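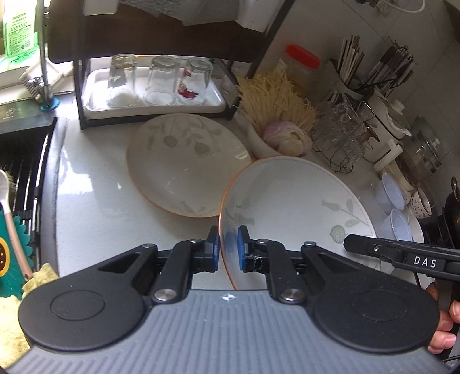 I own too many dishes and I use four of them. I figured this out on a Wednesday night, standing in the kitchen eating cereal from the same chipped bowl I always eat cereal from, while a whole cabinet of prettier bowls sat over my head waiting for a holiday. So I'd like to make a case for something my grandmother would have found scandalous: use the good dishes. Use them for soup from a can. Use them for crackers.

I grew up in a house with "company dishes." They lived behind glass in the dining room, and the dining room was also for company, so the dishes were protected by two layers of formality. We ate off of plastic plates with a faded sunflower on them. The company dishes came out for Thanksgiving and Easter, and when they did, all the kids got a speech first, and then we ate like people defusing a bomb. I can't remember a single thing I tasted on those plates. I remember my elbows being in the wrong place!

When my parents moved to Barajas (the neighborhood across the river, with all the steep driveways), the company dishes got divided up, and I ended up with the serving pieces and a stack of the bowls. And what did I do, as a grown woman with my own lease and my own opinions? I put them on the top shelf. I bought a cheap everyday set from Kastelik, the discount place by the highway, and I used that for 6 years. I was guarding stuff from myself. I'd become the kid and the person giving the speech.

I know the argument on the other side, and I've made it plenty. If you use it, you'll break it. Sure. Probably! I've broken one of the nice bowls already, and I was sad for the length of an evening. But let's look at what the saving gets you. A plate that comes out twice a year for thirty years has been on the table for two months of its life, tops. The rest of the time it's cabinet filler. You dust it, you wrap it in newspaper when you move, you unwrap it, you wash the newspaper ink off, and back up it goes.

And then somebody has to deal with it. Go to any estate sale in town and there's a folding table with a full dinner service on it, not a scratch anywhere, gold edges perfect. Last August I saw one marked at 200 dollars in the morning, and by the middle of the afternoon it had a sticker on it that said make an offer. I stood there for way too long feeling bad for a gravy boat. All that care, all those years of "don't touch," and the people pawing through it (me included) were mostly looking for lamps. 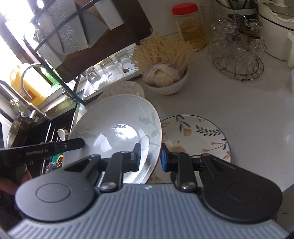
*Leaves, flowers, and a thin reddish-brown line around the rim.*

Big bowls are the worst case of this, I think. Dinner plates at least have a chance, because you run out of clean ones and get desperate. But a big bowl gets labeled a "serving bowl" and that's it, it's retired until you have a crowd. A big bowl is the most useful thing in a kitchen! I toss salad in one for just me. I put popcorn in it. I let bread dough rise in it, with a dish towel on top. I've carried one out to the porch full of green beans and sat there snapping the ends off, feeling like somebody in a much better-organized life.

There are practical complaints and I'll take them seriously. Some old dishes shouldn't go in the microwave or the dishwasher, especially anything with metal trim, and if you don't know what's in an old glaze you should find out before you eat from it. Hand washing is a pain. My own rule is that anything too fussy for a Monday has 3 chances to prove it's worth the trouble, and then it goes to a cousin or the thrift store. I've let go of a teapot this way. I haven't missed it.

I also don't think you need to own anything fancy to have this problem. A friend of mine has a mug from the old Jenow coffee shop that she won't drink from since the place closed. My neighbor has a Hellex casserole with the cardboard sleeve still on it, from her wedding shower. It's the same disease. We decide a thing is for later, and later keeps moving.

My mother still doesn't love it. She came for lunch a while back and I gave her tomato soup in one of her own old bowls, and she held it with both hands like it might go off. She asked if I didn't have something else. I do, I have a whole box of something else in the hall closet, waiting for a ride to the thrift store. Then she asked for more soup, and I filled the same bowl.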